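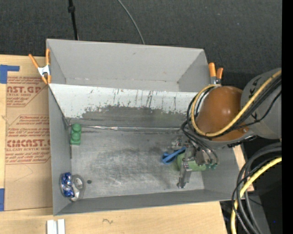
I have worked in returns at Belteo for most of my adult life, and the part of the job that people outside never ask about is the bin. Everything that comes back to us, once it is out of its parcel, goes into a bin and has to come out again one piece at a time. For years the thing taking it out was a hand. Now, at one end of our building in Dabbas, it is a metal finger on an arm with a brown-orange cover and a yellow cable looped over it. The bin has a sloping white panel inside, and the lower part of that panel has lost its coating and gone dark grey in a big ragged patch. I find that patch more useful than anything in the brochure. Worn equipment is equipment somebody has to look after, and how that looking after is shared out will decide whether this change is good or bad for us.

The facts first. We have two of these cells, both running software from a firm called Pavulent. Before they came, the returns floor handled 700 items on a day shift. It now handles 900. There were 38 of us on the floor then and there are 38 now, because the company agreed to make no cuts in the first year. That agreement was worth having and I give the management credit for it. It runs out in April.

I am not against the arms. Picking loose items out of a deep bin is poor work. You lean over the edge for hours, you turn your wrist the same way every time, and by mid-afternoon your lower back has opinions. Several people on my shift had moved to half days on account of it. Two of them are back on full days. If a machine can do the leaning, I am happy for it to do the leaning.

What I object to is the way the remaining work is talked about. The arm copes with some things and not with others. A toy block standing up on its own is a different matter from something crinkled and shiny in a clear plastic pack, and anybody who has stood near a cell for a morning will know which of the two makes them put their cup down. When a pick fails a few times, a light comes on and one of us walks over. On the charts this is called an exception. The person who deals with it is called an attendant, and an attendant is a grade lower than a sorter.

So the same woman who could tell you by touch whether a sealed pack had been opened and pressed shut again is now paid less per hour for the hours she spends at the cell. She is still using what she knows. She clears the awkward items, she decides what is damaged, and she notices when the gripper is closing a little off centre. She notices it earlier than the screen does. None of that appears in the grade description, which mentions "monitoring" and "basic resets".

The argument for the lower grade is that the cell does the picking, so the skill has moved into the machine. I have heard this put politely and I have heard it put rudely. I think it is wrong as a matter of plain observation. The easy picks have moved into the machine. What is left for people is the hard ones, all day, with no easy ones in between to rest your head on. A sorter used to get a run of plain cardboard boxes and could think about her tea. An attendant gets trouble, a wait, and then more trouble. The waiting is tiring too, in a way I did not expect. You can't sit down to anything and you can't walk off.

There is also the question of company. The old benches faced each other and people talked. The cells are at the far end, with one attendant each, and you don't hold a conversation across a guard rail. I raised this at a meeting and it was written down under "comfort", next to the fans. I would have put it under training. Nearly everything I know about returns I was told by the person opposite me.

They do it differently at Denda, across the ring road, where I have a cousin on nights. Their attendants rotate every hour and keep the sorter's grade wherever they are standing. Two people from each shift have been taught to change fingers and clean the bins, and get a supplement for it. I don't say Denda is paradise. The canteen is worse than ours. But their arrangement starts from what people at the cell do, and ours starts from what the chart says they do.

What I would ask for before April is short. Keep the sorter's grade at the cell. Rotate the post. Teach some of us the upkeep and pay for it, so that when a panel needs recoating or a gripper needs setting straight we are not waiting for Pavulent to send a van. And if the extra 200 items a shift are worth something to the company, as I am sure they are, put a part of that on the table when the agreement comes up for renewal.

The meeting is at half past two, in the upstairs room, and the night shift has asked for it to be moved to a time when they are awake. I hope that is agreed to first.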